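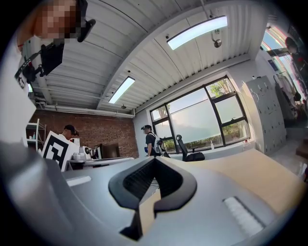
Equipment spending for the Padanthorpe site stands at 16 hand-held grippers delivered out of 18 ordered, with the last two due from Drirano in August. Unit acceptance is being done by Junhao Peng and Jummai Ogunleye. The rubber finger mount, black and V-shaped at the center of the gray body, is the part we want to stock separately – it is quoted at 150 per piece, against 1423 for a complete gripper. Chest rigs with black straps are on a separate budget line and are not included in either figure.

Two changes to the plan need approval. First, spare finger mounts should move from the contingency line to consumables. Second, the Caretti quote for printed marker boards expires before the next review, and we ask to place that order now. Storage needs no new money, as the existing lockers will be used.

Mogens Eskildsen will send the revised purchase schedule once Drirano confirms the ship date. Training hours are unchanged from the last report.

Sille Vídalín
13 May 2024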